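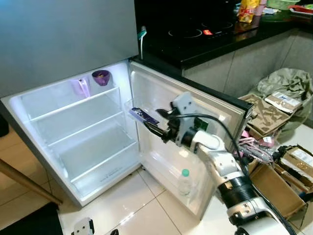 4 Setting up the Runari ribber attachment

Applies to Runari standard-gauge knitting machines fitted with the Zotier ribber bed. Section revised 18/06/2026. For the chunky-gauge bed, see the separate supplement.

4.1 Before you start

The main bed must already be clamped to the table (Section 3). The table top should be level and no thicker than the clamp opening. Remove any work from the needles and push all needles back to A position.

CAUTION: Keep the carriage off the main bed until step 6 of 4.2. A carriage left on the rails can bend needle latches when the ribber bed is raised.

4.2 Mounting the ribber bed

1. Replace the two flat table clamps with the angled ribber clamps. Tighten by hand only.

2. Hook the left bracket onto the left setting plate, then the right. Both brackets must sit fully down in their slots.

3. Lower the ribber bed to the second drop position by pressing both release levers together.

4. Check that the needles of the two beds do not touch. With the pitch lever at H, each ribber needle should fall midway between two main bed needles.

5. If the spacing is uneven, loosen the pitch screw on the left bracket by a quarter turn, slide the bed until centred, and retighten.

6. Raise the ribber bed to working position. Fit the main carriage and the ribber carriage and join them with the connecting arm.

7. Move the joined carriages slowly across the full width of the beds, with no yarn and no needles in work. The movement should be even in both directions.

Note: Some stiffness at the right end is normal on new beds. If the carriage stops, do not force it. Return it to the left and repeat steps 4 and 5.

4.3 Casting on for 1x1 rib

1. Bring 21 needles on the main bed to B position, using the 1x1 side of the needle pusher. Bring the alternate needles on the ribber to B position, so that the end needle on each side is on the main bed.

2. Set the row counter to 000.

3. Set both tension dials to 0 and thread the yarn through the ribber feeder. Knit one row from left to right. The yarn forms a zigzag between the beds.

4. Insert the cast-on comb from below, with the wire withdrawn. Push the wire through above the zigzag and hang one weight at each end.

5. Set both carriages to circular and knit three rows.

6. Cancel circular on both carriages, set the tension dials to 4, and knit the welt to the length given in your pattern.

CAUTION: Do not hang weights on the yarn itself. Weights must hang from the comb only.

4.4 Yarn

The settings in this section were prepared with Gilbert 4-ply wool on the cone. Rewind hand-wound balls before use and wax any yarn that squeaks in the tension mast. For cotton, increase the tension by one full number and add a weight at the centre of the comb.

4.5 Stitches dropped at the edge

Check the following in order:

Comb hung off-centre
Edge weights missing or too high
Tension mast spring too loose
Bent latch on the end needle

Replace bent needles. Do not straighten them. Spare ribber needles are listed under part number 147 and are not interchangeable with main bed needles.

Technical text: Solène Aubert, Britcombe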